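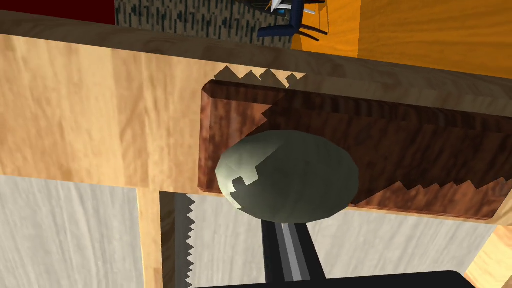
wrist cam render, drawer task, gray-green object at the tray. Stair-stepped shadow edges along the top rim.

From: Eusebio Huaranga
To: bilon-sim list
Date: June 24, 2024
Subject: Re: [bilon-sim] drawer policy, shadow maps vs. transfer

Quick one, between meetings. Replies inline.

> Before we rerun everything on the Talukder scenes, can somebody
> confirm the jagged shadows matter at all? My guess is the encoder
> ignores them. Raising shadow resolution doubles our render time
> and I'd like a reason to pay for it.

Have a reason, sort of. Trained 2 policies on the same 762 demos, same seeds, only the shadow setting changed. Then 80 rollouts each on the real Granside drawer. Low-res one kept aiming at the teeth inside the recess instead of the object. Saliency maps agree, big hot stripe on the sawtooth where it crosses the tray floor. Also some on the vertical one next to the light wood post, which I didnt expect.

High-res policy did better on the real drawer. Not writing a number here until Fomlow has rescored the borderline grasps, we argued about those in November and I don't want to do it again.

> Could we just blur the shadows in post?

Tried. Blurs the grain in the dark wood too and then depth goes bad near the beveled walls. Random light direction helps a bit, teeth move around so the net can't lean on them. Every frame in this batch is lit from upper left, so that's probably half of our problem right there.

Plan: rerender with randomized light, low res, and see if it catches up with the expensive one. If yes we keep the cheap setting. Need the node overnight, pls dont kill my jobs agian.

Configs are in the usual folder, look for bilon_shadow_b. The a version has a wrong bias value, skip it.

Eusebio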